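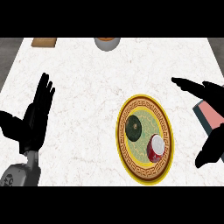

Gemel Hand, Right and Left: read this before you buy a pair

By Urho Tikkanen
19/11/2018

14 comments | 5 shares

I sell the Gemel hands and I like them a lot, so this page is going to be a bit odd for a product listing. If you only want the price, a matched pair is 2,304 with the cables, and you can skip down to the end. But please don't skip down to the end!

Back in June we had a fault with the index finger on the right hand, and I'd like everyone to hear it from me before they hear it on a forum. The index finger would go straight when it was told to curl, and then it would stay that way. The other fingers closed just fine. So you'd have a hand coming down to pick something up with one stiff finger leading the way, and if there was a dish under it, well, goodbye dish. I lost a soup bowl and a very nice saucer that I'd brought from home (my own fault for bringing it).

Lempi Laaksonen found it. She does our bench work, and she ran the same reach in the simulator over and over, a plate with food on it, both arms out, until the bad command showed up there too. That was the good news, in a way — it meant the motor was fine and the trouble was in our driver. When the Zusness arm turned its wrist quickly, the driver mixed up the old finger position with the new one and sent the old one again. After the fix she did 1,000 reaches in the simulator and the finger curled every time, and then 83 on the real bench with real plates. Those all went fine as well, though I'll admit I stood behind the door for the first few.

What you need to do

If your hand came with driver 5 or later, you have the fix and you can stop reading this bit. If it's older, please update before you run it near anything that breaks, and certainly before you run it near people. The finger doesn't push very hard but the arm behind it does, and a straight finger puts all of that on one small spot. Keep your own hands off the table while the arms are powered. Keep the stop button where you can reach it without leaning over the work.

The left hand never showed the fault for us. It uses the same driver though, so update both.

What fits

The pair bolts onto the Zusness arms with the ring in the box. It also goes on the Groen arms, but you'll want the longer cable, and I'd order it now because they take ages to come in. I haven't tried it on a Skomemance and can't tell you if it works — if you have, write to me, I'd love to know.

Returns on older hands are open to anybody who would sooner send theirs back than update it. Put the right hand and the left hand in the same carton, please, and leave the cables on.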